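**Produce prep is being automated at our kitchen. What should staff be told, and when?**

Posted by Regula Brunner, Oct 23, 2018

I supervise the morning shift at the Prallstead central kitchen, which prepares fruit and vegetables for several staff canteens. Management has decided to place two-armed robots at the sorting and plating counter. The contract is with Danzer. Five employees currently work at that counter, and all have been assured in writing that their employment will continue. Their duties, however, have not been defined. I would be grateful for guidance from members who have managed a similar change, in particular regarding job descriptions and shift hours.

**Luzius Imhof**

Duties should be defined before installation, and in writing. At Uvel we waited until the equipment was running, and the result was two months of uncertainty. Employees who had handled produce for years were asked to "keep an eye on things," a phrase that appears in no pay scale. We later established the position of line attendant, with its own training and grade. Attendants restock the counter, inspect items for bruising and decide when a task must be done by hand. Please also review break times – a counter that does not pause can lead supervisors to forget that its attendants must.

**Joaquín Lagos**

Check with your HR office. Ours handled everything in September.

**Rahel Egger**

I agree with Mr. Imhof in most respects. I would add that staff should be invited to observe the simulated trials, if your supplier conducts them. At Nuvine, our preparers pointed out that pears and root vegetables require different handling, and the work sequence was revised accordingly. Seventy percent of the attendants' training hours were later based on their remarks.

With regard to shift hours, our agreement provides that any change is announced one full schedule period in advance and discussed individually with each employee affected.

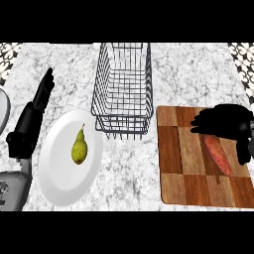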